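Grelluvier tabletop demos – README 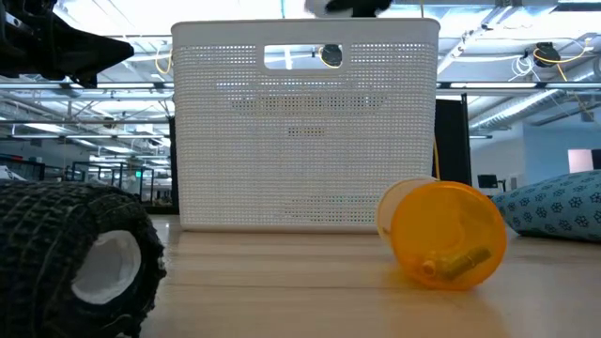
Photo: Somkiat Srisuk / Grelluvier project. Same license as the rest of the release.

Hi, and thanks for downloading! I'm Vesela Shehu, I put this release together and I'm the person who answers the mail about it. Grelluvier is a set of 928 demonstrations of a robot being driven by hand through small tidying jobs on a table. Somkiat and I did all the driving between us, so if the motions look like they come in two personalities, well, they do. I'm the slow one.

What's in it

Every episode is one person running the arms by remote control with a pair of leader handles, from the moment the arms leave their rest pose to the moment we let go of the pedal. You get joint positions, gripper opening, the commands we sent (these are not the same as the positions, please don't mix them up) and the video. There's also a short text instruction with each one, typed by whoever was driving. I fixed the spelling and left the rest alone.

The things on the table are everyday stuff of very different sizes. The big white basket with the perforated sides is the one people ask me about, and it does take up a lot of table. Then there's the translucent container with the orange end, the chunky black wheel, and more along those lines. Typical instructions are "put the container in the basket" or "move the wheel to the left side." Some are vaguer than that (sorry, it was late in the day and I was typing with one hand).

How we drove

I like to come in from the side with the fingers nearly closed and open them late. Somkiat opens wide early and drops straight down. We talked about agreeing on one style and decided against it – if you want a single style, filter on the driver field, which is either "vs" or "ss". He has more episodes than I do.

If a grasp slipped and we got it back within the same try, the episode stayed in. I marked 106 of those with recovery = true, and I'd love to hear from anyone who trains on just that part. Episodes where we gave up are in a separate folder called abandoned and are not part of the 928.

Files

drurnska/ has the episodes, one folder each. The name is from our old recording tool and too many scripts depend on it now.
meta.csv has one row per episode with driver, instruction, length and the recovery flag.
abandoned/ is what it sounds like.
tools/replay.py plays an episode back in a viewer. It does not talk to a real arm, on purpose.

Stuff to know before you train

Median episode length is roughly 2293 time steps, which is long! We pause a lot. Trimming the idle stretches helped our own policies quite a bit, but the files here are untrimmed.

The perforated basket is hard on depth estimates. You can see bits of the background right through it, and our depth model would sometimes put the front face somewhere near the far wall. I'd use the color video only for any basket task.

Ceiling lights reflect in the tabletop too. Random brightness changes during training were enough for us.

Version 2 fixes the swapped gripper columns from the June upload. If your left gripper seems to close whenever the right one should, you have the old files, so please download again.

Credit

Cite it as Shehu and Srisuk, Grelluvier tabletop demos, version 2. The leader handles are a Flonovo kit with longer grips that we printed ourselves, and the grip files are in tools/grips if you want them. Bug reports go in the tracker, with the episode number please.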